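3.2 Bin wear and surface condition

Scuffing of tote interiors is mostly treated as cosmetic in the storage literature, and returns data suggest otherwise. At the Cornirwood site 3,265 totes went through sorting in one season and the ones pulled for cleaning were nearly always pulled for floor staining, not for cracks. Wall marks were logged but rarely acted on. Henríquez (Sebastián Henríquez, Plidska, pers. comm., February 2020) reports the same pattern at Urrutia, with the remark that staff stop seeing scratches after the first few weeks.

We graded divided bins only. Each was scored per compartment, front and rear separately, on a scale of 0 to 5, where 0 is as delivered and 5 is unfit for loose goods. Divider faces scored on their own sheet. Holes in the floor were noted as present or absent – they matter for cleaning, less for wear. Bins were graded unwashed, on the floor, under normal room light. 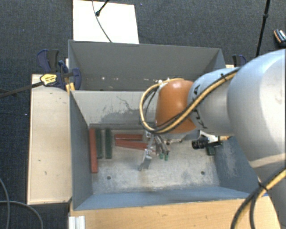 Scores for the divider were higher than we had planned for. Items get dragged up against it on the way out, and the dragging leaves irregular dark marks that a wipe does not shift. A compartment can have a fairly clean back wall and still sit next to a divider graded 4. Side walls in between, mostly pale scuffs. Floor mottling was harder. Two graders disagreed on wether a stain counts as wear if the surface under it is smooth, and we ended up counting it, which pushes the floor scores up a little (see Table 2).

Figure 4. Two-compartment bin, grey. Scratches and worn patch on the front face of the divider; stained floor in the front compartment.

Sample for the full grading was up to 300 bins, fewer at Durnuvel were access was limited. Rear compartments are under-represented there. Lids not considered. Cleaning agents are covered in 3.3.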